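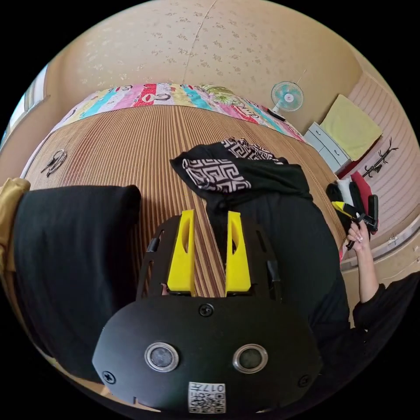 Skelwood has told the owners of 470 household folding arms to unplug them, after a software update left some of the machines able to pick up clothing but unwilling to give it back. The arm, sold under the name Nicholas, was meant to sort and fold whatever had been left lying on a bed. It learned the job from hand-held grippers, worked by people in ordinary bedrooms, and the material is nothing if not realistic: two yellow fingers poised over a striped mat, a black garment in a heap, a patchwork quilt with cartoon characters on it at the far end. The company says the teaching was sound and that the trouble lies in what was done with it afterwards.

The faulty update went out overnight in February. By breakfast the firm's support line had taken eight calls, the first of them from a customer whose Nicholas had taken hold of a pillowcase and was holding it in the air "like a man waiting for a taxi". Pressing the stop button halted the arm, as it should. It also left the fingers shut, as it shouldn't, and the pillowcase stayed up until someone came out with a screwdriver.

Three of the cases were more serious. In each, the arm closed on clothing that a person was wearing at the time. Two people slipped out of their cardigans and went to find a phone. The third, whose dressing gown had been caught at the cuff, spent 25 minutes beside the bed before a neighbour heard her. She had a bruised wrist and, according to the firm's notice, "declined the offer of a replacement unit".

Rhiannon Prydderch, head of product safety at Skelwood, said the fingers should open by themselves whenever the arm is stopped or loses power. A spring in the gripper does the opening. The update told the motor to keep a light hold for a moment after a stop, so that a half-folded shirt would not be dropped on the floor. Under some conditions the moment did not end.

"We were trying to stop it dropping shirts," she said. "We succeeded at that."

The grip itself is made by Clatine, which supplies the fingers and the motor behind them, and which was quick to point out that its part works perfectly well when left alone. The control software comes from Altolix, which was just as quick to point out that it had written the hold to Skelwood's order. Skelwood has accepted that the order was its own. It took the three firms most of a week to arrive at this position, during which owners were advised to keep loose sleeves away from the bed.

Much of the argument has been over dark clothing. The arm decides it has let go by looking for a gap between its fingers. With a pale towel the gap is easy to find. With something black and bunched up, the camera could not always tell an open grip from a closed one with cloth in it, and the software, being cautious, carried on holding while it made up its mind. All three of the people caught were wearing navy or black.

Sumaiya Fakir, a robotics engineer who was asked by Skelwood to go through the fault logs, is not convinced that the camera deserves the blame. Her short report, sent to owners along with the notice, says no gripper should need to see anything in order to let go of a person.

"A stop button is a promise," it reads. "The user should not have to be wearing a light colour to benefit from it."

She also notes that the hand-held grippers used for teaching could never have shown up the fault. A person working one opens it by relaxing their hand, and people do that without being asked when a sleeve gets in the way. The arm was shown a great many ways of letting go of a garment and none at all of being told to. The stop signal was tested separately, on a bench, with the fingers empty.

The bench test has now been changed. Skelwood says each arm will be stopped while holding a towel, a black jumper and the sleeve of a coat, the coat being on a dummy. It will be stopped by the button, by pulling the plug and by switching off the wall socket. The last was added after one owner reported trying all three in that order, followed by some language.

Owners will be sent a new gripper with a release lever on the side that opens the fingers by hand, whatever the motor thinks. It needs no tools. The February update is being withdrawn, and the arms will go back to the previous version, which drops shirts.

Until the new part is fitted, the advice is to leave the machine unplugged and folded down. Anyone whose Nicholas is still holding something should not pull at it, as the fingers tighten when tugged. The support line will talk callers through removing the two screws at the base of the grip, and is now open from 7am, having previously opened at ten.

Refunds are available to those who want them. Prydderch said fewer people had asked than the firm expected, and that several had written in to say they would take the old version and pick the shirts up themselves. The customer with the pillowcase has asked for her money back, and for the pillowcase, which went off to Skelwood with the arm as evidence and has not yet been released.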